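4.2 Dress and Domestic Care in the Chapel Households

The question of how members prepared for worship has received less attention than the content of the worship itself. Earlier work on the Riletti chapels (Kruger and Ngubane) treated the washing, mending and folding of garments as a matter of household economy. The interviews gathered for the present study suggest that members themselves placed these tasks within their religious life. Of the 162 members interviewed, most described the evening before a service as a time set apart, and many used the same word for it that they used for the service.

The chapel at Moodley kept a written rule on this point. It asked that dark clothing be laid out before sunset and that no garment be borrowed for the Lord's table. The rule was read aloud at the admission of new members and was copied, with small changes, by three daughter congregations.
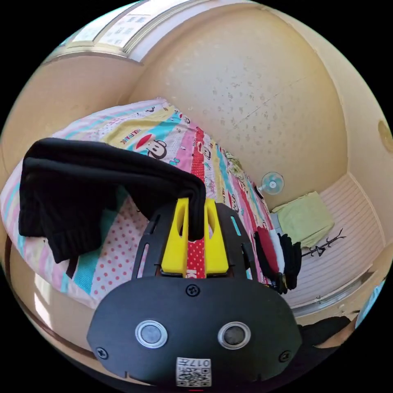
Figure 3. Black knitted garment held between the yellow fingers of a gripper.

Tiedemann has argued that rules of this kind came from the founders' quarrel with the town parishes, where fine dress was thought to mark out the wealthy pews. The minute books give only partial support to this view. They contain 818 entries for the period under study, and seven of these concern dress. Four of the seven deal with the cost of mourning clothes, which the chapel fund agreed to meet for widows. The remaining three record complaints about hats. It would be unwise to build a general account of plainness on so small a base, although the entries on mourning do show that the elders regarded suitable clothing as a shared duty.

A second strand of evidence concerns the care of the sick. Members who visited the homes of the elderly were expected to read a psalm, to tidy the room and to leave quietly. Juhász found a similar pattern in the Zoltis congregations, where visiting was assigned by street.
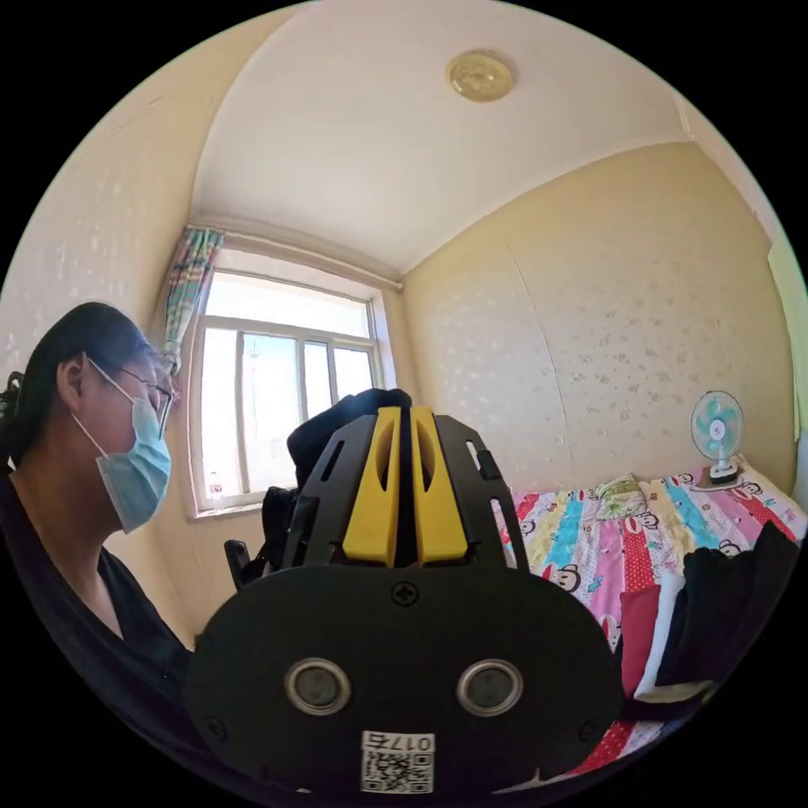 Figure 4. Person in glasses and a light blue face mask, seen in profile.

The visiting lists for Moodley are incomplete, and the names of women are often given only by initial. Adams has matched many of these initials to the baptismal register, and her findings are followed in this section. They indicate that the same households supplied visitors over two and sometimes three generations. Where a family moved away, its place on the list was commonly left blank for a year before another name was entered. 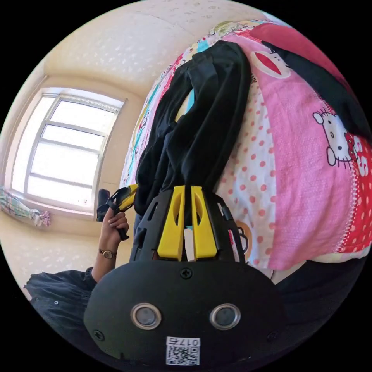
The blank entries deserve closer study. In at least one case the elders debated whether a vacant place should be filled at all, and the matter was put to the full meeting in November of the same year. The meeting decided that it should be filled, but by a member of the same street. This decision appears to have been applied unevenly, and the lists kept after the chapel's union with Homgate no longer mention streets. Section 4.3 considers the effect of that union on the order of worship.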